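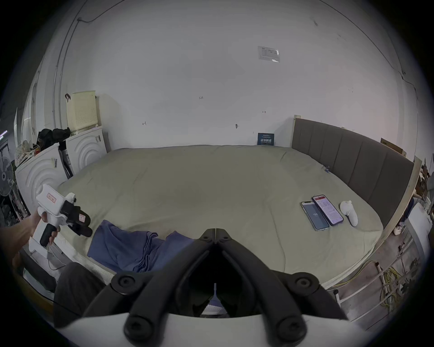
By the Grekeron Encyclopedia desk, robotics section editor
Last revised 2 November 2023

Hand-held gripper demonstration is a way of teaching robots household skills in which a person does the chore while holding the same sort of gripper the robot will later use. A small camera rides along on the tool and records what the jaws are doing, and the recordings become the lessons from which a control program learns. For chores that call for two hands, such as spreading out a cloth on a bed, the person simply holds one gripper in each.

The method grew out of a very practical trouble: steering a real robot arm through a task is slow, tiring work, and the arm has to be hauled to wherever the task is (anyone who has tried to get one up a staircase will know the feeling!). A pair of grippers can go in a bag. Some groups also track the motion of the hands with VR controllers, while others work it out from the video.

Cloth has long been a favorite subject, and a stubborn one, as it never lands the same way twice. In the Ruawai study, carried out in April, people recorded 400 demonstrations of laying out and folding clothes, each lasting up to 90 seconds. A program trained on them finished 54 of 90 trials on garments it had not met before. Most of the failures came at the first grasp, when the jaws closed on two layers or on the bedding underneath.

A follow-up known as Plenden added 3 more rooms and kept the number of recordings the same, and the first grasp improved noticeably, though folding sleeves did not.

See also: Evero gripper; imitation learning; cloth manipulation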